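Guest Room Readiness Checklist - Bed and Linen Section
Room type: one large bed
Round: Thursday, morning
Form to be completed before the room is released to the front desk.

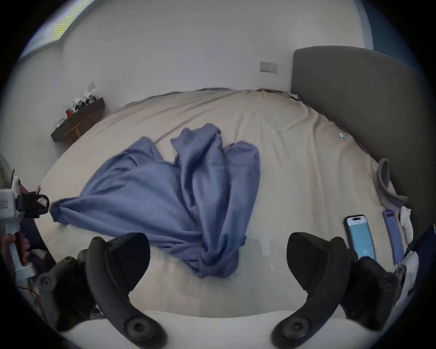
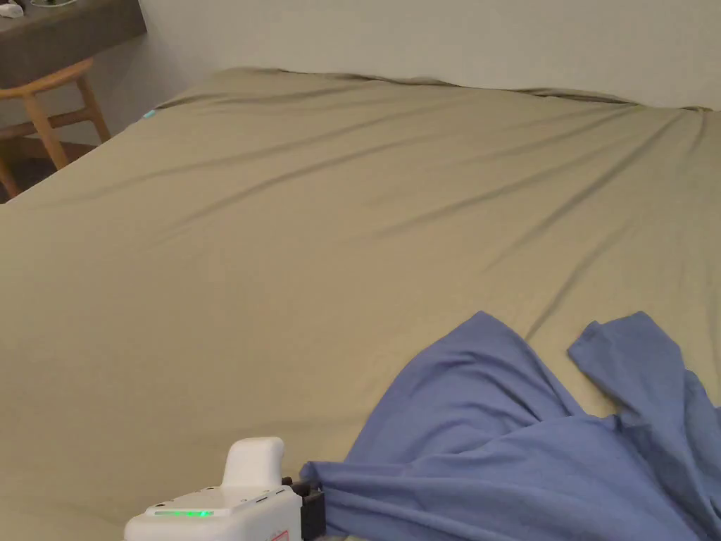

Irkik Residence - Housekeeping and Linen Services

Marks used: OK = acceptable. C = acceptable with comment. R = to be redone before release. N = not checked on this round.

1. Bed base and mattress

1.1 Mattress seated squarely on the base. OK
1.2 Head end set close to the wall, no gap wide enough to trap a hand or a pillow. OK
1.3 Mattress turned according to the November rotation. N
Comment: The rotation card was not in the room file. Linen office to supply a copy.

2. Fitted sheet

2.1 Correct size for the mattress. OK
2.2 All four corners fully seated beneath the mattress. N
Comment: Corners are to be checked by hand. A corner that looks secure from the foot of the bed may still lift when a guest sits down.
2.3 Surface smoothed. C
Comment: Creases remain across the sheet, with longer folds running diagonally toward the far side. The fabric is also bunched into small ridges along the wall edge. Pull from the wall side first, then from the foot. Ironing on the bed is not permitted.
2.4 Free of stains, holes and loose threads. N
Comment: To be checked with the ceiling light on and the curtains open. The color of this sheet does not show pale marks well in low light.

3. Loose linen

3.1 No loose items on the bed at release. R
Comment: Blue cloth bunched in the middle of the bed in the first picture. It is to be opened out, inspected on both sides, folded and placed on the linen cart or the shelf. Items are not to be folded against the floor or the uniform.
3.2 Linen count agrees with the Oltmanns delivery slip. C
Comment: Slip shows 63 pieces for the floor. Count agreed, but the slip was unsigned.
3.3 Used and clean linen kept apart. OK

4. Furniture beside the bed

4.1 Chair stable, legs and crossbar sound. N
Comment: The light wooden chair stands close to the corner of the bed. Test by hand before release, and keep the path to the bed clear.
4.2 Dark gray surface beyond the bed dusted, including the front edge. N
Comment: Lift small items when dusting and return them to the same place - do not wipe around them.
4.3 Wall behind the bed free of scuffs. OK
Comment: Plain painted walls are to be wiped with a damp cloth only. The Kemen spray is for bathroom surfaces.

5. Safe working

5.1 Two persons assigned when a large mattress is lifted. OK
5.2 Staff bend at the knees when tucking the wall side. C
Comment: Reminder given at the morning briefing. Kneeling on the mattress to reach the far edge is not an approved method.
5.3 Floor on both sides of the bed clear of cords and bags. N
5.4 Linen cart loaded to no more than 60 pounds. OK

6. Result

Room held. Items 3.1 and 2.3 to be corrected, and every line marked N to be completed, before the room is offered. Allow some 8 minutes for the bed itself. Rooms on this floor are released only when 100 percent of lines carry a mark other than N or R.

Unsigned delivery slips are to be returned to the linen office by the end of the shift.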